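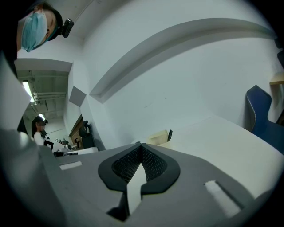 Bench area, near desk. Gripper in front, head camera on.

Chore bench walk-through, Stono project, upstairs room at Tanside
Checked by: Keisha Whitfield
Date: 28 Mar 2025

I do this one every March, and every March Ignacio asks me if the machines can do the dishes yet. No! But we are getting closer, so on with the list.

1. Grippers, housings and fingers: OK
No cracks that I could find. Unit 2247 has a bit of play in the left finger (I could wiggle it with my thumb). Fine for picking up a sponge, not fine for a wine glass.

2. Fastener patches: OK
Fuzzy side is still fuzzy. Bheki wants to switch to screws and I'm against it, mostly because I'm the one who loses screws.

3. Masks and head straps: OK
Please loosen the band before you pull it off. Replacement straps are in the Kodia bin. 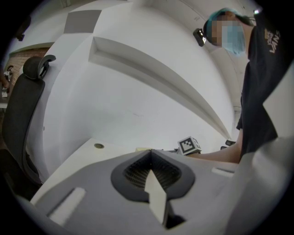
4. Small-object handling: COMMENT
So much of housework is small fiddly stuff on a flat surface, and I think that's where the machines are still hopeless. Booker's group ran 400 tries at picking up a coin from a desk and the arm managed 100. My nephew is four and he'd beat that with mittens on. Give it a big soft towel and it does great, though.

5. Chairs clear of work area: COMMENT
Push them back before you start, all of them. I have caught my hip on an armrest twice now.
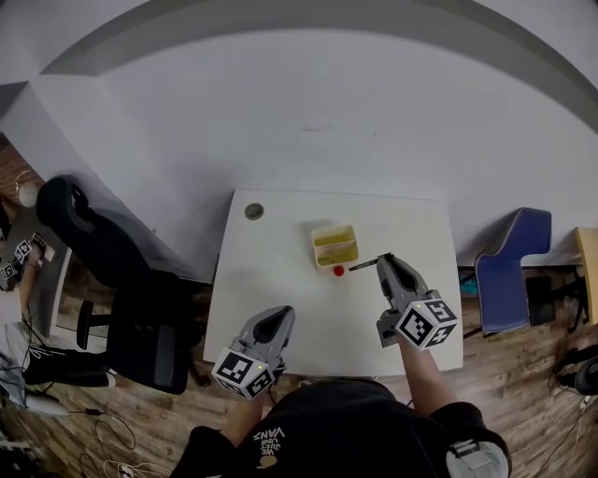 6. Liquids and spills: ACTION NEEDED
Wiping and pouring are the chores I'd pay real money to hand over, and they're the ones I trust a robot with least. A person feels the slosh and slows down. An arm just keeps going. Anything like that little see-through container with the yellow-green in the bottom should stay well in from the table edge, and I'd like a tray under it too. Imani is ordering trays from Nguyen-Tran.

7. Cables and power strip: ACTION NEEDED
Too much cord on the floor over there for my taste. Tape it down or run it along the wall. Ticket 3249 is open and it has Booker's name on it.

Signed off with two actions, items 6 and 7. I'll come back once the trays are in.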